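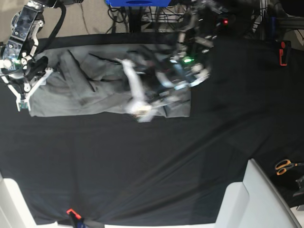

## Brolthorpe hostel laundry room – monthly check, 9 August 2021

Done with the room in normal use. Items are marked OK, Watch or Fix. Comments are for whoever does the next one.

**Dryers**

- Lint filters cleared on both machines – OK. The left one had a thick mat of fluff, so it is not being done after every load.
- Vent hose, Vindside dryer – Fix. Split near the wall end and letting damp air into the room. Taped for now.
- Vent hose, Memis dryer – OK.
- Outside flap opens and shuts freely – OK.

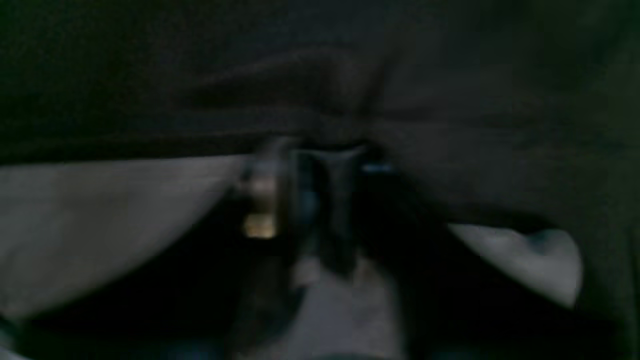

**Washing machines**

- Inlet hoses, no bulges or drips – OK.
- Stop taps turn by hand – Watch. The cold tap on machine 2 is very stiff. Do not force it with a wrench.
- Door seals – Watch. Black spots on the lower fold of machine 6. Wiped down with the usual cleaner, look again next time.
- Drain hoses clipped in place – OK.

**Electrics**

- Sockets and plugs, no scorch marks – OK.
- Extension lead in use behind the ironing board – Fix. It was taken out in January and is back again. Removed and put in the office.
- Iron flex – OK, but the sleeve is fraying slightly where it meets the handle. 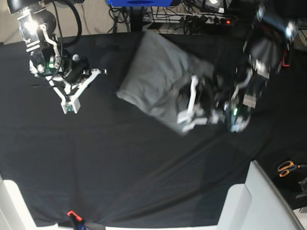 Can a dryer be left running when the office is closed?

The last load has to be out and the machine off at the wall before the office shuts. The notice on the door has the times, and the timer should be set to 45 minutes at most.

**Floor and exits**

- Route to the back door clear – Fix. Two full bags of bedding were against it. Moved to the linen cupboard.
- Floor drain – OK after the grating was lifted and cleaned.
- Mat by the sink – Watch. One corner curls up. Turning it round helped a bit, but it will need replacing.

**Cleaning products**

- All bottles labelled and capped – OK.
- Salinas descaler kept on the top shelf, away from the bleach – Fix. Found next to it on the bottom shelf. Put back, and the shelf

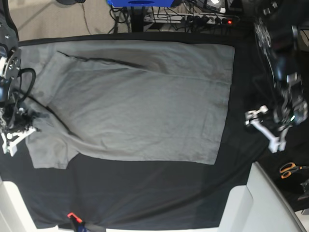

label has been rewritten in larger letters. If they are side by side again, the descaler will have to go in the locked cupboard with the drain cleaner.

- Gloves in the box – OK, plenty of medium, no large.

**To order**

- Vent hose for the Vindside dryer (job 197 in the repairs book)
- Large gloves
- Rubber-backed mat for the sink

The hose comes first. Keep the Vindside dryer switched off until it is fitted.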